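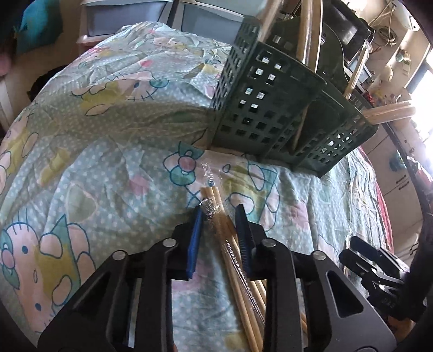 Wooden sticks and a long wire brush on the comforter.

Prallham Town opened its ground to the public on Wednesday, and I took the afternoon off to go. I have watched soccer there on and off since school, always from the same end, and had never been past the blue door next to the ticket windows. Entry was free, but you had to put your name down on the club website. My slot was 1:30, for the guided tour, with the training session to follow at the end of the afternoon.

The easiest way in is the bus from Jirkdale station, which stops across the road from the main gate. I drove, and that was a mistake. The club lot was closed for resurfacing, and the overflow field at the back of the garden center was full by the time I got there. I ended up on a side street past the fire station and walked the rest.

At the gate they checked names off a printed list and gave out paper wristbands. Green was for the tour, yellow was for people who had only come to see the training session. There was a table with hot drinks and another selling last season's shirts at half price, mostly in extra large and kids' sizes. I bought a scarf.

The tour starts in the Rugemalira Stand. It is the oldest part of the ground and the only one with a roof that covers every seat. It seats 2,000, and on a normal league day the club fills a bit more than half of that. The seats on the upper rows were replaced over the summer. The lower rows still have the old wooden flip-up benches, with numbers painted on by hand, and the club wants to keep those as long as the safety inspectors allow it. Our guide asked us all to sit down for a minute while she went through the history. The stand was named after the family that paid for the first roof. It has been repainted twice and the roof itself replaced once, following a storm that took off the sheeting over the east corner.

From there you go down a concrete staircase and through the blue door. The corridor behind it is narrow and low, and the visiting team has to walk the full length of it to get to its locker room. I had always assumed that was on purpose. The guide said the two locker rooms used to be the other way around, and were swapped when the home side got a new physio room that needed the water connection.

The home locker room is a plain square room with benches along three walls and a whiteboard on the fourth. The shirts had been hung up for the occasion. Kids were allowed to sit under whichever number they wanted, and there was a line for the number nine. The showers are due to be redone. The away locker room is the same size but has lower hooks and one fewer window. We spent more time in the referee's room than I would have guessed, mainly on account of a boy of eight or nine who had a lot of questions about what happens when a linesman gets sick. (The fourth official takes over, if there is one. At Prallham's level there usually isn't, and the home club has to find somebody qualified. One season they made an announcement over the speakers at halftime and a man came down from the stand.)

After that we were handed over to Rosalinda Samonte, the head groundskeeper. For me this was the best part of the day. She met us on the touchline and asked everybody to stay on the matting, then talked for a good half hour without notes.

The field is natural grass on a sand and soil base. It drains well at the north end and badly at the south end, where there used to be a pond. When a game gets called off at Prallham, it is nearly always over the same strip in front of the south goal. Samonte showed us where new drains were put in this summer. You can still see the lines if you look along the grass from low down, as the new turf is a slightly different green. She expects that to even out by spring.

She cuts the grass three times a week in the growing season and once a week from October on. She does the lines herself on the morning of the game, with string and a wheel marker. One year the club tried a laser-guided machine on loan. She thought it was fine but said it took longer to set up than doing it by hand. The goalmouths are reseeded every time there is a gap of two weeks or more between home games. That doesn't happen much after Christmas, when the postponed games all get squeezed in.

Somebody asked about artificial turf. She said the board looks at it every few years. It would let the youth teams and the women's team play on the main field as well, and it would bring in rental money on weeknights. The cost of putting it in is one problem, and the league rules are another: a club that wins promotion from this division may have to tear it out again. She didn't say which way she would vote. She did say that she would be out of a job, and then that she was joking, since artificial fields need looking after too.

We then walked over to the Bimivham, which is the new indoor training hall behind the east terrace. People in town have been arguing about it for years, first over the money, then over the trees that had to come down along the path. It was finished in late summer. Inside, it is a single large hall with a half-size artificial field, nets around all four sides, and a small gallery with a rail where parents can stand. There are two changing rooms, a storage room and an office. It was warmer than I expected, and loud. Any shout comes back at you off the roof. They plan to hang panels to deal with that.

Pichit Kaewkla runs the youth program and has his desk in the office there. He took questions while the under-twelves were setting out cones behind him. The club has 17 youth teams this season, counting boys, girls and the mixed groups for the youngest. Before the hall opened, most of them lost their training any time it rained for two days in a row, and in winter some of the groups were sharing a school gym with the badminton club. Now every team gets at least one indoor hour a week. The older groups come in late, and the last session ends at 9:30 at night, which is a sore point with the neighbors on the south side. The club has agreed to keep the doors shut after eight.

I asked him how many of the youth players make it into the first team. He said two in the present squad came all the way through from the youngest group, and a third joined at fourteen. He would like it to be more, but he also pointed out that most of the kids are never going to play at that level and the program has to be worth their time anyway. The fees went up this year. There is a fund for families who can't pay, and you apply through the office. Other parents and coaches aren't told who uses it.

The trophy cabinet is upstairs in the clubhouse, on the way to the bar. It has more in it than you would think, although a lot of it is from preseason tournaments and county cups. There is a match ball from the cup tie against Jirkdale that went to penalties, with the signatures nearly faded out. Next to it is a framed team sheet with the scorer's name spelled wrong. I was at that game and had forgotten it was played in snow until I saw the photograph.

Food was served in the bar from three o'clock. I had the chili, which was decent, and a coffee, which was weak. The seating is limited and a fair number of people ate standing up on the terrace outside.

The first team trained at four on the back field, in full view of everybody. It was a light session, as they had a game coming up. They did passing drills for twenty minutes, then a small-sided game with the coaches joining in. The new goalkeeper kicks a very long way. Two of the regulars were jogging separately with the physio and took no part in the game. After the session the players came over to the fence and signed things for anyone who asked, and they stayed until the line was gone. I counted myself out of that, but my neighbor's daughter got most of the squad on the back of her shirt.

The club gave the attendance as 97 for the tours. The training session was open to anybody who turned up, and they had no figure for that. It looked like a good crowd for a weekday.

A few notes if you are thinking of going next time. The tour takes a little over two hours and includes a lot of stairs. There is an elevator in the clubhouse but none in the Rugemalira Stand, and people who can't manage the steps are taken around the outside and join the group again at the touchline. Wear shoes you don't mind getting muddy for the back field. The restrooms by the main gate were locked, so use the ones in the clubhouse. The club shop takes cards, but the food counter was cash only on the day.

The next open day is planned for the spring, after the last home game. Sign-up will be on the club website again, and the tour slots are limited to small groups. The woman at the gate said the early afternoon ones go first.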